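Kekdale District Opens Same-Day Malaria Testing at 12 Village Clinics

KEKDALE – Families across Kekdale can now get a malaria test and start treatment in a single visit, close to home. The Narari Health Partnership has finished rolling out rapid testing to every village clinic in the district, and we couldn't be happier to share the news!

Until this year, most blood samples went by road to the laboratory in Mackay, and patients often had to come back days later for a result. Clinic nurses now do a finger-prick test on site and hand out the first dose of medicine before the patient leaves. In the first season, the clinics tested 1850 people. Of those, 912 were children under five.

The program has trained 300 community health workers, who visit homes during the rains and bring anyone with a fever to the nearest clinic. Each worker carries a simple record book, and the results are added to the district register in Mackay at the end of every month. 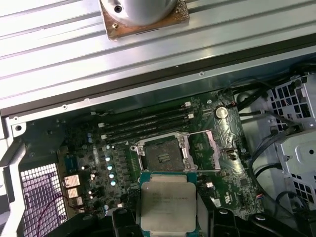 Shona MacRitchie said the change she notices most is in how early parents come in. Mothers used to wait out a fever for two or three days, she said, and now many of them are at the clinic door the same morning – "and that gives us a real head start."

Work in the neighboring district of Prasell begins in December. The partnership will deliver 600 bed nets there along with the first test kits, and training for nurses is already under way. Clinics in Prasell will open for testing at 8 a.m., and no appointment is needed. Tests and treatment are free for all ages.

Health workers who would like to join the Prasell training can sign up at the Narari office in Mackay or at any Kekdale clinic.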